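About Clegg Mending School

Clegg Mending School teaches people to repair, alter and look after their own clothes. We run evening and daytime courses at our rooms in Nimstead and a shorter program at the library in Jaltar. Most of our students have never used a sewing machine. Some have one at home that came from a relative and has not been out of its case in years.

How we started

The school began as a repair counter. Kumudini Selvanayagam rented the front half of a shop on Rarkgate and took in hems, zippers and torn linings. Customers kept asking how the work was done, so she put two chairs on the other side of the counter and let them watch. After a while she started handing them the needle. The first proper course was six evenings on hand sewing, held in October, with the counter pushed against the wall to make room.

Botond Bárány joined the next year to teach machine work and trousers. He had spent most of his working life in a coat factory and wrote our first set of course notes, which we still use with small changes. The repair counter closed when the lease ended. We kept the classes and moved to Nimstead, where the rooms are larger and there is parking behind the building.

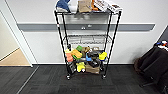
Zodwa Mabaso wrote to us after the beginners' course: I came to learn how to shorten pants and I can now do that, but what I use most is the darning. I have done eleven socks and one elbow. I would have liked a longer session on buttonholes, because mine still come out uneven.

We have since added a second evening on buttonholes.

What we teach

Beginners' Mending is the course most people take first. It covers threading and knots, running stitch and backstitch, buttons, hems, patches and darning. All of it is done by hand. It runs for six evenings.

Machine Basics follows on from it, though you can start here if you already sew by hand. You will learn to thread and clean a machine, sew a straight seam, turn a corner and replace a zipper. We have machines for everyone in the class. You can bring your own if you prefer, and Botond will look it over with you on the first evening.

Alterations is a longer course for people who can already sew a seam without help. Students take in a waist, let out a side seam and reline a jacket - the jacket takes up most of the second half.

Knitwear Repair is taught by Daranee Thongsuk. It covers moth holes, worn cuffs and dropped stitches. Places are few and it fills early.

What to bring

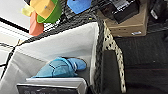
Practice fabric matters more to a beginner than good scissors do. Old pillowcases, shirts past wearing and worn sheets are all fine to learn on, and cotton is the easiest. There is no need to iron anything before class. A crumpled cloth like the light blue one in the white bin will flatten well enough under a hand, and pressing is part of the second lesson anyway. Please wash fabric before you bring it. Leave stretchy material, silk and anything you would be sorry to spoil at home until we tell you otherwise.

Needles, thread, pins and chalk are included in the fee. If you have a thimble that fits you, bring it. Left-handed students should let us know when they book so that we can set out the right scissors.

Who we are

Kumudini runs the school and teaches Beginners' Mending. Botond teaches Machine Basics and Alterations. Daranee teaches Knitwear Repair and takes the Jaltar program in the spring. Mwajuma Mushi handles bookings, fees and the waiting list, and is the person you will reach if you call.

Last year 449 people took a course with us, and over 65 of them came back for a second one. We keep classes small and do not plan to make them larger.

Fees and bookings

Fees are listed on the Courses page. You can pay in full or in two parts. If you cannot manage the fee, speak to Mwajuma before the course starts. We hold back a few places each term at half price and do not ask for paperwork.

If you need to cancel, tell us at least a week ahead and we will move you to the next course. After that we can only offer a refund if someone from the waiting list takes your place.

We no longer take in repairs. People still ask, and we understand why, but the teaching takes all our time. Mwajuma keeps a list of local menders and can give you a name or two.

Page updated January 27, 2026.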